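Does a shadow board really keep a bench tidy?

Every shop tips column sooner or later tells you to cut an outline for each tool and part you own. I was doubtful, and after a month with one on the bench I'm still doubtful about half of it. The outlines do save hunting. What they don't do is make anyone put things back, and the foam kits sold for the job (I tried one from Pronden, 19 dollars) tear at the corners.

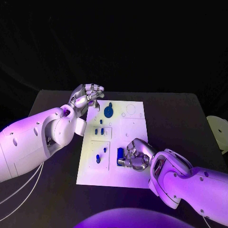 Rigid boards hold up better than foam if you're going to bother at all. Skip the painted silhouettes - they rub off. Shapes cut into the surface last longer, and color helps more than labels do: blue parts on a white board show up at a glance, and so does a big round outline. Set it on a dark bench top and you won't lose the edges either.

Leave finger room beside anything that sits low. Stand cylinders upright if the board is deep enough to hold them. And don't cut a place for every last screw. I did that in April, 78 holes, and went back to a jar.

Wipe it with a dry brush. The spray cleaners left mine sticky.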